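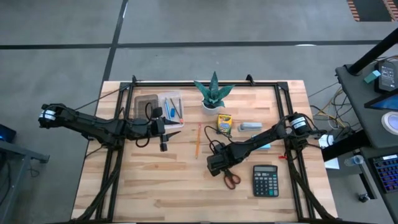
# Tautahi desk set: house rules

Hi! I look after the Tautahi recordings (2,414 episodes so far, all two-arm desk tidying) and these are the rules I'd like everyone to stick to, me included.

- Park both grippers clear of the table before you reach in. Yes, even for one pencil.
- Scissors count as a sharp. Log them in the `sharps` column.
- Keep cable loops off the tabletop if you can, and note it if you can't.

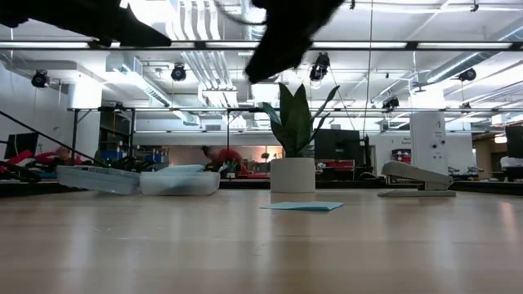
- Plants stay in their pots and never get lifted by the leaves. Grip the pot or skip the episode.
- Failed grasps stay in! I binned 49 of them early on and I'm still cross with myself.

Splits follow the Boterley layout, with 2,000 for training and the rest held back. I'll redo them in November.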